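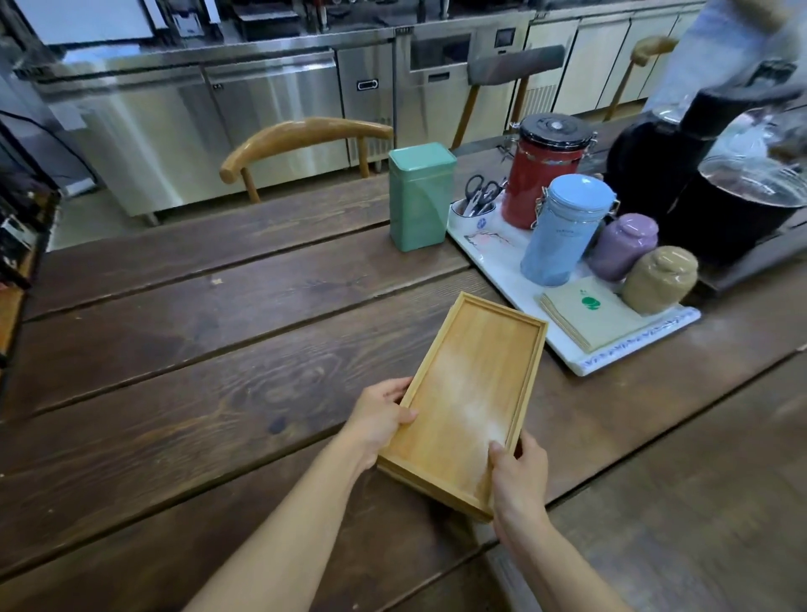

My sister-in-law wants to know when she can stop wiping trays. She runs the tea counter at Larkiscombe, she has wiped more trays than she'd care to remember, and she read somewhere that a machine would be doing it for her before long. Could I please find out and put it on the tips page?

Well, I've been asking, and reading, and I went to see one machine try (more on that in a minute), and I'm afraid she should hang on to her cloth for now. But it's a nicer question than it sounds, and it got me thinking about how we handle a plain bamboo tray in the first place, so you get a bit of both this month.

Picking the tray up

You and I lift a tray off a table without a thought. We slide it toward the edge a little, get our fingers under the rim, put a thumb inside, and up it comes. A machine has to work out where the rim is, and a shiny tray under bright lights can be very confusing to a camera. Then it has to squeeze hard enough to hold on and gently enough not to tip everything into somebody's lap. I watched a demonstration at the Drulledness trade hall last October where a single arm picked up an empty tray 8 times in a row, very prettily, and then somebody put a teapot on it and the operator asked us all to step back.

If you're doing it by hand, clear the tray first, even if it's only one cup. Hold it by the two long sides when there's weight on it. One hand on a corner is fine for an empty one.

Wiping it down

Bamboo wants a cloth that has been wrung out hard. Go with the grain, the long way, then run a fingertip in the cloth along the inside of the rim, where the sugar collects. A drop of dish soap takes care of anything sticky. Dry it right away with a second cloth and stand it on its edge until you need it, and please, please don't leave it to soak in the sink! I did that with a wedding present and it cupped like a potato chip.

The wiping itself is something machines can more or less manage on a flat surface. Rims and corners are another matter, and so is knowing when to stop. I tilt mine to the light and look for smears, and then I go over it with my palm, because a tray can look perfectly clean and still be tacky.
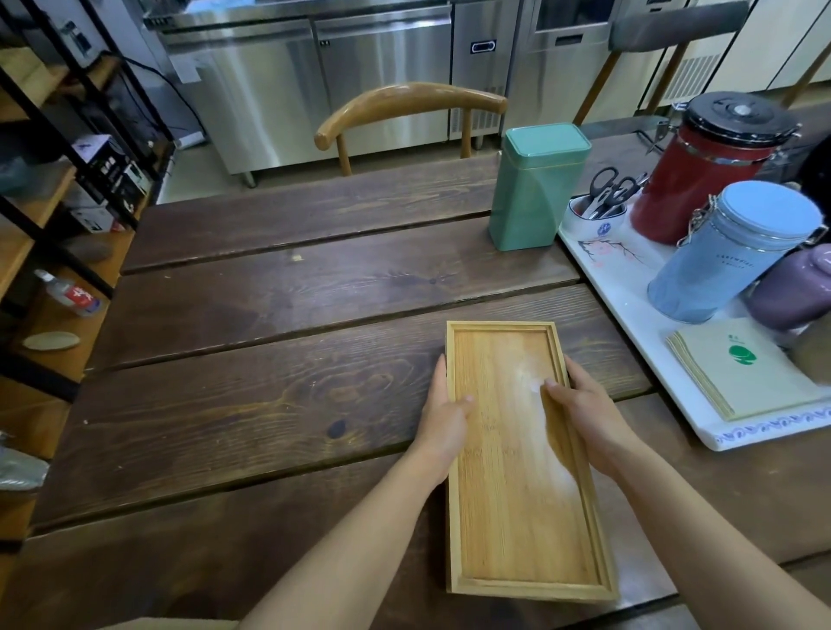 Your palm will also find a raised splinter or a rough spot long before your eyes do. When you come across one, rub it lightly with very fine sandpaper, along the grain, wipe off the dust, and put on a little food-safe mineral oil. Leave it overnight and buff it in the morning. Twice a year is plenty for a tray at home, and more often if yours goes in and out of a café kitchen all day.

What you can buy today

The Velon counter arm is the one people write to me about. The price I was quoted was $3,224, and that was without the base it bolts to. It will move a tray from one marked spot to another marked spot, as long as you've put the tray down just so. Nambiar has a smaller wiping unit at $449, meant for long empty counters, and I liked it better than I expected to. It went up and down a bare bench quite happily, but it has to be lifted around canisters and napkins, and by the time you've cleared everything out of its way you could have finished the job and put the kettle on. A pack of 25 cotton cloths costs a whole lot less.

I'd love to be proved wrong, and if any of you have one of these working in a real kitchen with real clutter, do write and tell me how it gets along.

Next month: tea stains in white china, and what to do with lids that stick.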